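3. Walking the Boltville Road

By the time I got to this part of the project I had read every letter I could find from the men who crossed the creek at Boltville, and I still couldn't answer a very basic question. Why did the column take so long to get there? The usual story blames the officers. They dawdled, they argued, they waited for orders that were already in somebody's saddlebag. I believed that for years and I've even said it in front of audiences (sorry, audiences). Then one September I walked the road myself, and I came home with sore feet and a lot less faith in the usual story.

The printed maps show a fairly direct line from the Plalidbridge crossing up to Boltville. The regimental account says the men covered it in an afternoon and evening. What the maps leave out is the climb on the second half, where the old roadbed swings away from the modern highway and goes up through clay. I carried a light pack, a sandwich and a phone, and I was beat. Those men had rifles, blankets, and whatever rations they hadn't already eaten or thrown in a ditch.
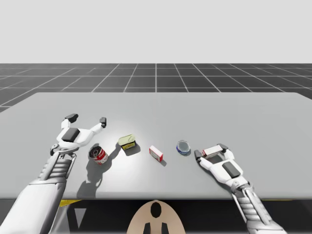 Barış Kırmızıgül read an early draft of this section and wrote back that I was leaning too hard on my own legs. A middle-aged man on a walk isn't a brigade, was the gist of it, and farm boys used to walking behind a plow would have handled that hill better than I did. Fair enough! He also pointed out that a column doesn't move at the speed of one man anyway. It moves at the speed of its worst wagon, and then slower than that, and I should be looking at the wagons.

So I went looking at the wagons. The quartermaster's returns for that month are in pretty poor shape - the first two pages are stained and somebody trimmed the margins when they were bound - but the wagon entries can be read. The brigade left Plalidbridge with 40 wagons. The next return, made up after Boltville, has 27. I spent a good long while hunting for the rest. Six were sent back with the sick, and that's written out plainly in the surgeon's note. The others just drop off the page. Maybe they broke down, maybe they were loaned to another brigade, maybe a tired clerk skipped a line. I'd love to say broken axles on the clay hill, and I do lean that way, but I can't prove it.

The letters help a little. A private in one of the rear companies complained to his sister that he had pushed more than he had marched. Another man wrote that the teamsters were swearing so loudly the chaplain moved up to the front of the column. I'm very fond of that letter. It doesn't give a place, only that it was after dark and raining, and the rain fits with a diary kept on a farm a short way east of the road. The farmer's wife put down hard rain from six o'clock on, and she was not a woman who exaggerated about weather. Her diary is mostly hens.

Put those together and I think we get a column that made decent time over the flat ground, hit the clay about when the rain did, and then strung out badly in the dark. The head of it could easily have been in Boltville while the tail was still stuck at the bottom of the hill. If so, "when did they arrive" has at least two good answers, and the officers' reports and the privates' letters don't have to be fighting each other. They were written by people at different ends of the same line.
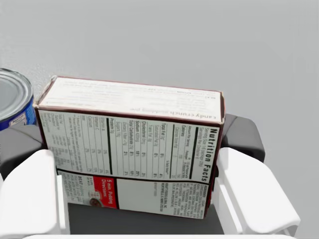 3.1 What the officers said afterward

The colonel's report is short and stiff, and it gives the arrival as "before midnight." His adjutant says "toward morning." People have made a lot of that gap over the years, and one old county history more or less calls the colonel a liar. I don't see it. The colonel rode in front. The adjutant had been sent back to hurry the train along, and he'd have come in with the last of it, soaked through and probably in a foul mood.

There's one loose end here. The adjutant mentions a halt at a mill, and I haven't been able to place it. No mill shows up on the route as I walked it. There was one on a side lane to the west, though, and if the train turned off there by mistake we'd have to add a good stretch of backtracking to the night.

Figure 1.

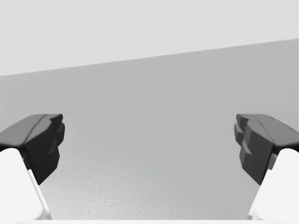 Sheldon Campbell doesn't buy the wrong turn. He told me over the phone that army clerks called any building with a wheel or a big roof a mill, and that he'd seen the same word used for a tannery and a barn in papers from the very same brigade. His advice was to check the tax lists before I sent a whole wagon train down the wrong lane. I've been through the first batch, and there is a tannery, right beside the road near the foot of the hill. I haven't yet found out if it was standing that year. The later lists are still waiting for me, and until I've read them I'm leaving the halt on the main road with a question mark next to it.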